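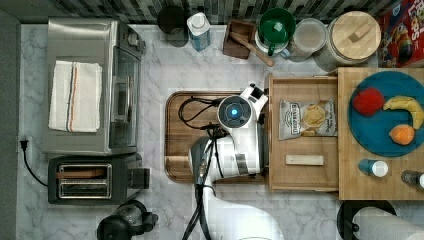
Fig. 1. Toaster oven and toaster on the kitchen counter, one slice of bread in the toaster.

Standby power and snack habits in student households
Adom Bonsu, final report

1. Background

The project started as a question about electric bills. Two houses on the same street, with the same number of tenants, had paid very different amounts over the winter. I wanted to know how much of the gap came from cooking and how much from things left plugged in. A second part on snacking was added in June, after several people wrote in their logs that they had skipped dinner.

2. Method

Tenants in 3 houses (Aigner, Donier and Vindard, named after their streets) kept a paper log by the stove. Each entry gave the time, the appliance and what was made. Plug meters were read on Saturday mornings. Meals eaten out were not logged.

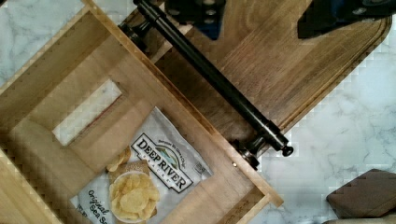
Fig. 2. Potato chips, entered in the logs under "snack, no cooking."

3. Results

The logs held 272 entries that could be used. Of these, 194 were for cooked food and the rest were snacks. Toast was the most common cooked item in every house. Ovens were used much less, mostly on weekends, but each use cost more than a week of toast.

Standby power was small in Aigner and Donier. In Vindard it was higher – an old game console and a second refrigerator in the basement explain most of it. The refrigerator held drinks only.

Snack entries peaked after 10 p.m. and were most frequent in Donier, where four of the tenants work evening shifts.

4. Problems

The Donier log got wet and two pages could not be read. One meter in Vindard reset itself and that week was dropped. People also forgot to write things down, so snacks are probably undercounted.

5. Next steps

A longer study should aim for 1,000 entries and include laundry. Water heating was left out here – the landlord in Aigner pays for it and would not share the bills.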